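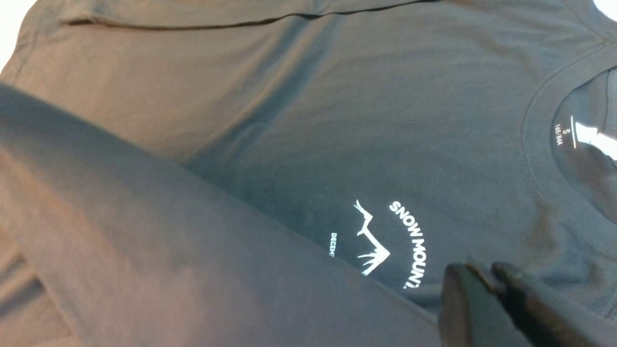

Gorkham Folding Cell - single arm, table mounted

The Gorkham cell is meant for small laundries, print shops and returns rooms that fold T-shirts and sweatshirts in modest numbers. It is supplied as one arm, a two-finger gripper, a wrist camera and a control box.

Planning your space
Allow a firm, level table in a pale colour. Dark garments are easier for the camera to pick out against white. Keep direct sunlight off the work area.

Garments
Short and long sleeves, crew neck or V-neck. Printed fronts are fine once the ink is fully cured. Hoods and zips need the Kovstead software add-on, priced separately.

What to budget for
Finger pads are a wearing part - most sites get through roughly six pairs a year. The pads come in packs of 12. Warranty is 13 months from delivery and covers the arm and control box, but not pads or cables. Installation and a half-day of staff training are included within 60 miles of our Vamuvau depot.

Lead time
Orders placed before the end of April ship from current stock. After that, please ask for a date when you request your quote.

Also in this range: Ntuli garment feeder, spare wrist camera, table clamp set.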